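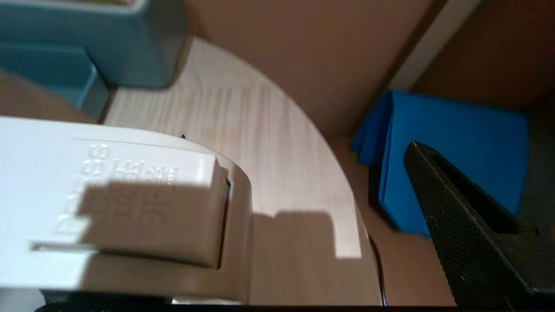 Thursday, evening

Day four with the Kuratau kit. Gelen want the loan unit back at the end of February, so I am keeping notes as I go and will write the review from them.

Moved the wrist camera mount one hole further out this morning. The manual gives two positions and recommends the inner one. On the outer one the view is wider but the lever arm is longer, and the mount flexes slightly when the joint stops hard. Dropped the speed limit to 40 per cent and the flex stopped bothering me. The default is 55.

Calibration took three attempts. The first two failed at the same step, with an error code that does not appear in the printed guide. Found it in the Teshome driver notes, under a different heading: the exposure was left on automatic, and the sun comes across the table until late morning. Fixed the exposure by hand and the third attempt went through. A kit at this price should check for that before it starts.

Ran 200 short moves after lunch with the gripper empty. No dropped connections. Two pauses, both when the software was writing its log. Logging can be turned off but then the support desk will not look at a fault, according to the service terms.

The service plan itself is sold by Goltari, not Gelen. Asked them whether the finger pads are covered. Reply came at ten past four: pads are consumables, charged separately, minimum order one pair. Asked about the camera cable as well. No answer on that yet.

Still to do: the 300-cycle grip test, with the soft cloth and then with the rigid blocks. Need to set the grip force separately for each, as the preset for fabric closes too far for anything hard. Also want to time a full restart from cold. Yesterday's was slow but I did not have the stopwatch running.

Backed up the settings file before shutting down. Left the mount where it is.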